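5.3 Recording a hanging garment task

This section is for the operator who records demonstrations with the Sakholm hand gripper. Before you start, finish the steps of section 5.1 (charging and pairing) and section 5.2 (calibration of the finger opening). If the calibration is older than the last change of fingers, do it again.

The hanging tasks belong to the Britier task set, group 8. They cover taking a garment from a rail, putting it on a rail, moving it along the rail, and holding it while a second person works at the top. The target for this group is 2,757 accepted episodes. One episode is one complete try of one task, from the start signal to the stop signal.

Preparing the place

1. Choose a place where clothes or cloths hang normally. It can be a bedroom, a dormitory, a laundry corner or a shop. Do not build a special stand for this group.

2. Leave the other things in the place as they are. Bed curtains, printed cloths, hangers and cables may stay in view. The model must learn to find the garment among them.

3. Remove or cover only things that show private information, such as letters, identity cards and screens with messages.

4. Check the light. You should be able to see the folds of the garment with your own eyes from the distance of your arm. Dark garments need more light than bright ones. If the folds look like one flat black area in the preview, open a curtain or turn on a lamp, and check the preview again.

5. If a fan is running and the garment moves by itself, turn the fan away from the garment or stop it. Small movement is allowed. Write "air" in the notes field when there is some.

Note: The camera on the hand gripper has a very wide view. The picture is round and the ceiling and walls look bent. This is normal. Do not try to correct it by tilting the gripper.

Preparing the gripper

6. Read the number on the white sticker on the gripper body and enter it in the field "Unit". Enter all three digits, also the zero at the beginning. In the preview the number can appear upside down.

7. Wipe the camera lens with the dry cloth from the case. Do not use alcohol.

8. Close and open the fingers three times, slowly. Both fingers must reach the end of the rail. If one finger stops early, see section 9.4.

9. Look at the preview. Both yellow fingers must be visible up to their tips. If a sleeve or your own hair covers them, fix it now.

Caution: Do not wear loose sleeves, necklaces or a scarf. They can enter the rail when the fingers close.

Recording with two persons

In the two-person form of the task, one person holds the gripper (the operator) and the other person takes care of the upper part of the garment (the helper). It is allowed, and often it can't be avoided, that the helper is in the picture. The helper must have signed the consent form in appendix B before the first episode. A face mask does not replace the consent form.

10. The operator stands below or in front of the garment and holds the gripper with the fingers open.

11. The helper stands at the side and raises one arm to the top of the hanging material. The helper's hand must stay outside of the space between the fingers.

12. The operator says "start" and presses the record button one time. Wait for the short sound.

13. Move the gripper toward the garment until the material is between the two fingers. Go slowly. A good approach takes between two and four seconds. 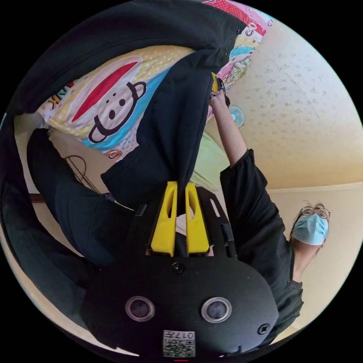
Figure 5-3. Approach to a dark hanging fabric in the two-person form. The helper's hand is at the top of the material.

14. Close the fingers. Do not squeeze with full force. Thin cloth can slip into the long openings of the fingers and stay there.

15. When the operator feels that the fingers hold the material, the operator says "mine". Only then the helper may let go.

16. Carry out the movement that is shown on the task card (lower, move left, move right or hand over). Keep the garment between the fingers until the movement is finished.

17. Open the fingers, move back by one hand width, and press the record button one time. Wait for the long sound.

Caution: The helper must not pull the garment while the fingers are closed. The rail can bend, and a bent rail makes all later opening values wrong. The values of the episodes before it can't be repaired afterwards.

Caution: Do not stand on a bed, chair or box while you hold the gripper. If the rail is too high, choose another task card.

Mistakes during an episode

A mistake is not always a reason to delete. If the garment falls from the fingers and you can take it again without moving your feet, continue and finish the task. Mark the episode as "recovered". We want to have these episodes, and the training uses them with their own weight.

Stop and mark "reject" in the following cases:

- the helper touched the fingers or the rail
- the lens was covered for longer than one second
- the operator changed the gripper to the other hand
- a person without consent came into the view
- the task card and the real movement are different

Please do not decide "reject" only because the movement looks ugly. The reviewer will decide this.

After each block

One block is 140 episodes, with the same garment for not more than 20 of them. After a block, put the gripper on the dock and wait until the upload light is green. The storage has room for more than 1,000 episodes, but please do not use it as a reason to skip the upload.

Then fill in the block sheet: place, unit number, garment types, names of operator and helper, and notes. Write garment types with the words from the list in appendix C. If you are not sure if an item is a jacket or only a cloth, write "other, hanging" and don't guess.

Questions about the two-person form go to Arash Rostami, Perkik data team. Please include the block number and the unit number in your message.

Section 5.3 last changed: Sun 14 February. Step 15 is new. The old version of the task card, without the word "mine", must not be used any more.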